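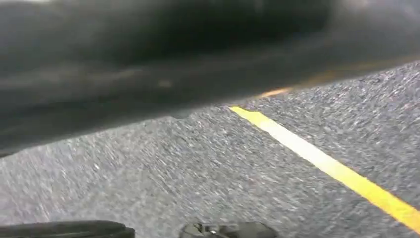
Zullevness work table, stainless steel

Sold by Bultamholm. Stock number 3094.

The Zullevness is a plain steel table for sorting, checking and packing small goods. It has a brushed stainless steel top on four tubular steel legs, with a lower crossbar between the front and back legs. The space underneath is open, so crates or a bin can be pushed in from the front.

The top wipes down with a damp cloth and washing-up liquid. Dry it afterwards with a soft cloth, following the direction of the brushing. Do not use wire wool or scouring powder. Light scratches will show in normal use and do not affect the table.

Marking out the top

Many customers divide the top into zones with coloured floor or bench tape. Yellow shows up well against the steel. Clean off any grease first, lay the tape without stretching it, and press the corners down hard. A rectangle for each item makes it plain where things go, and the tape can be peeled off and moved when the job changes. Glue left behind comes off with white spirit on a rag.

For metal parts, put a sheet of plain paper inside the zone. It saves the finish on the part and catches grit. Change the sheet when it is dirty.
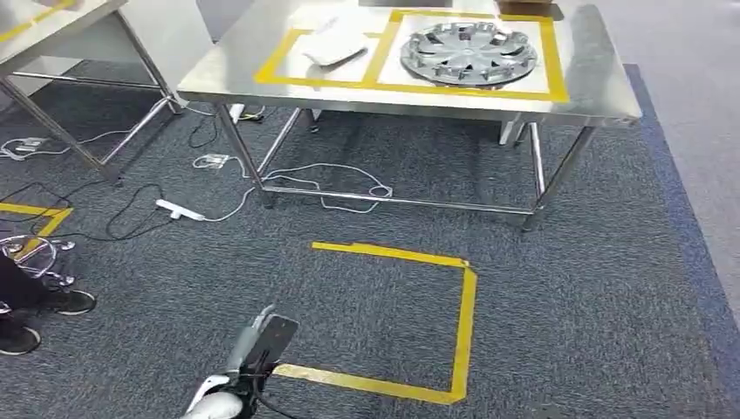

Table top with two taped zones and a hubcap on paper.

Putting it together

The table comes flat in one carton. Allow 65 minutes for one person, or less with a helper to hold the legs. Lay the top face down on a blanket, fit the legs finger tight, add the lower bars, then turn the table over and tighten everything. Stand it where it will be used before the last tightening. Carpet is fine, though the feet will leave marks in the pile if the table stays in one spot.

The fixings are in a bag taped to the underside of the top. The key supplied fits all of them. If one is missing, write to the parts desk with the stock number and we will post a replacement.

Storage to go with it

The Ollden shelving unit is made by the same works and is often ordered with the table. It is blue metal with slotted uprights, so the shelves can be set at different heights, and it runs on black casters. Kong crates in green plastic fit on the shelves or stack on the floor. They have openings in the sides for air, and room on the front for a label strip.

Load the lower shelf first and keep heavy crates there. Two people should move a full unit.

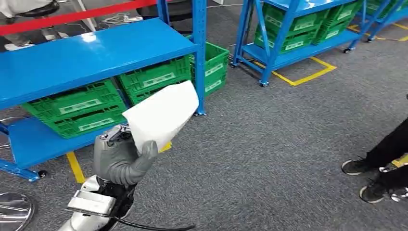 Can I order the shelving unit without crates?
The unit and the crates are priced separately, and you can order either one alone.

Delivery and returns

Tables go out on a pallet to the kerb. Tell us when ordering if there are steps or a narrow gate. We hold 500 label strips in stock at most times and these go by ordinary post.

Unused goods can be sent back in their carton. The guarantee on the table is 2 years and covers the welds, legs and top.

Page checked by Boyang Yao, November 9, 2024.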